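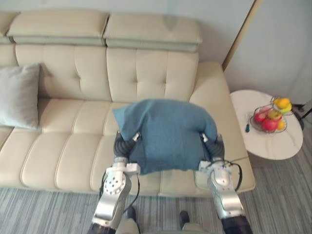 Reverberation in the Skakorum listening room, second round

The November measurements are now on the shared drive next to the spring set. Both were made in Zevix with the same logarithmic sweep, the same loudspeaker and the same microphone, so the two folders can be overlaid directly. Smoothing is off in the stored files. Anyone who wants the smoothed curves should apply smoothing on their own copy and leave the originals alone.

Members will remember the complaint. Speech in the room was clear enough near the front, but piano recordings sounded thick, with left-hand notes running into each other. The spring curves showed decay times falling steeply above the midrange and staying long in the bass. In plain terms, the room absorbed too much at the top and too little at the bottom. Adding more thin material to the walls would have made this worse, and the proposal to carpet the back wall was dropped for that reason.

The work done over the summer was limited to two items. The thin foam tiles came off the side walls and were replaced with Kadura slat panels, which scatter more than they absorb. The front corners were filled from floor to ceiling with mineral wool behind a cloth face. The rear corners are still bare because of the door on one side and the radiator pipe on the other.

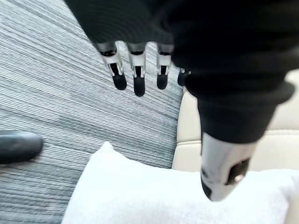 What changed

Midrange decay is slightly longer than before, which was intended. The room no longer sounds dull when people are talking in it. Bass decay is shorter down to the region where the corner fill stops being thick enough to do anything, and below that the curves from spring and November lie on top of each other. At 30 Hz there is no measurable difference. This was expected and is not a fault in the installation.

The first axial mode along the length of the room is still audible at the rear seats. Moving the chairs forward takes the listener off the pressure maximum at the back wall and costs nothing. Tape marks will go down on the floor before the next Saturday session. Please don't shift the chairs back to make room for coats.

One caution on reading the decay plots. In a room this small the sound field in the bass is not diffuse, and a single RT60 figure there has little meaning. The waterfall plots are more useful. Look for ridges that stay up after their neighbors have dropped, and compare the same ridge at several microphone positions before drawing conclusions. A ridge that is present at one position only may simply mean that the microphone stood in a null elsewhere. 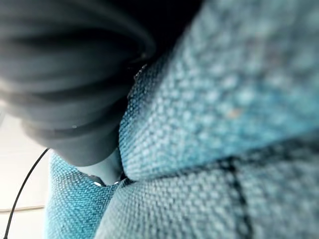 Furniture is part of the acoustic treatment whether or not it was bought for that purpose. Published absorption tables list upholstered seating as a single line, which hides large differences in cover material. An open woven cover lets air move in and out of the filling, and the filling then turns some of that motion into heat. Cushions like the teal ones shown, in a woven fabric and set against each other with a crease between them, belong at the breathable end of the range. Leather lies toward the other end. A tight hide reflects much of the treble and moves as a membrane at lower frequencies, so a leather sofa can take something out of the low midrange while leaving the top of the spectrum bright. Neither kind does much in the deep bass. If seating is exchanged, the measurements should be repeated before any panel is moved.

A quick test for a cover is to hold it against the mouth and blow. If air passes with little effort, the sound will get through as well. The test is crude, and flow resistance measured on a proper rig is better, but it is good enough for sorting samples at a shop counter.
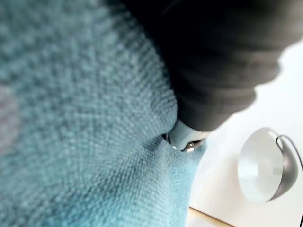

Anneli Nieminen writes that the blowing test misled her with a coated curtain fabric, which passed air at the seams and nowhere else. She recommends testing in the middle of the cloth and at several spots. She also asks whether the November sweep was run with the ventilation on, as a raised noise floor would shorten the usable part of the decay. It was off for every run, and the log now says so.

Still open: the rear corners. Mac Giolla has offered a membrane absorber on loan, tuned by the maker and shallow enough to clear the pipe. It would be measured at both rear positions, first with the door shut and then with it open — the open door is itself a bass absorber of sorts. The session starts at 9 a.m. and the room has to be quiet until the last sweep is finished. Bring soft shoes.

Arvo Koskela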